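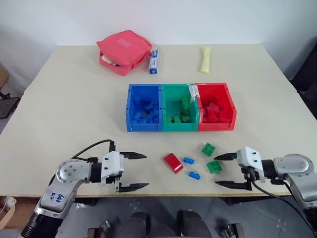 1 min read

June, 22:40. Brick sorting, second evening. One color per bin: blue left, green middle, red right. The three bins are joined side by side, so they have to be carried as a set. A few bricks are still out on the table in front, a red 2x4 among them. The clear bag is over the back rim between green and red – reuse it for spares. Sorting by color is fast, but finding a given size afterward is slow. Jae-in wants it by size. Tried that in the spring and gave up after almost 200 pieces. The pink-red pouch goes back to Flor.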